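Istau Lab Reports Method for Two-Arm Robots to Find Their Place Again

LUVUNTHORPE, June 11, 2026 - A research team at the Istau laboratory has presented a method which helps a two-arm robot to recover when its wrist camera sees almost nothing useful. The method is named Jultia. It was developed by Dorottya Győri and Vilmos Somogyi, and the first trials were made in February.

Wrist cameras are good for close work, but when the arm turns away from the table, the picture may hold only plain walls and a few straight lines. Many control programs then continue to move with wrong confidence. Jultia gives each wrist view a score for how much it can tell about the task. If the score is low, the arm slows down and the program gives more weight to the head camera until the wrist view becomes useful again. 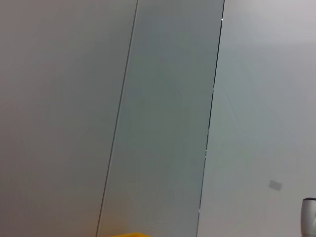 Selvaraj Bhattacharjee finds the idea sensible but asks if the score will hold in a busy workshop, where a view can be full of detail and still say nothing about the task. He would like to see the same test repeated in a second room before the method is used more widely.

Győri agrees that this question is open. The present model learned from 3000 short recordings, all made in one laboratory, and the team does not claim that it will work elsewhere without new training.

The test task was to pick up household and office items from a table and put them in a bin. In 30 trials with the new method, the robot lost its target in two. In the same number of trials without it, this happened in nearly half of the cases.
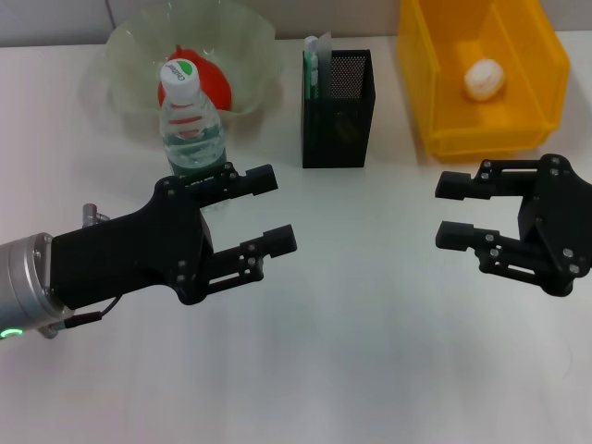 The slower movement has a price. A trial with Jultia took on average four seconds longer, and Somogyi says that most of this time is spent waiting for the score to rise again - a part of the program he hopes to improve.

The team will share the code and the recordings with its partner Barta after the paper is reviewed. Questions can be sent to Enikő Kelemen at the laboratory office.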